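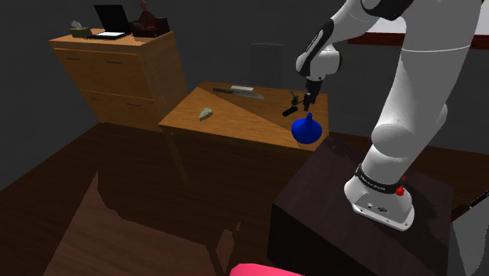 # Extended warranties: your questions

Last updated 13 May 2021

**Should I buy one at the till?**

Probably not. You're being asked to decide in under a minute about a contract that runs for years. Take the leaflet home and read the exclusions first.

**Doesn't the shop have to fix a faulty item anyway?**

Often, yes. Your legal rights come with the purchase and cost nothing. We read the Volgate plan and a good part of it covers things you could already ask the shop to put right.

**Pronham says its cover is "complete". Is it?**

There are 7 pages of terms, so draw your own conclusions. Wear, cosmetic damage and "misuse" are all left out, and misuse is whatever Pronham decides it is.

**What about the monthly plans?**

Add them up. The Enache plan looks cheap until you multiply it over six years. For a full kitchen we got £1,649, enough to replace a decent fridge and have change.

**Are they ever worth having?**

Sometimes. If a sudden bill would sink you, paying for certainty may suit you. Check the excess and the claim limit.

**I've already bought one. Can I cancel?**

Look for the cooling-off period in your paperwork and cancel in writing. Botness hides its form at the bottom of page eight. Keep a copy of whatever you send.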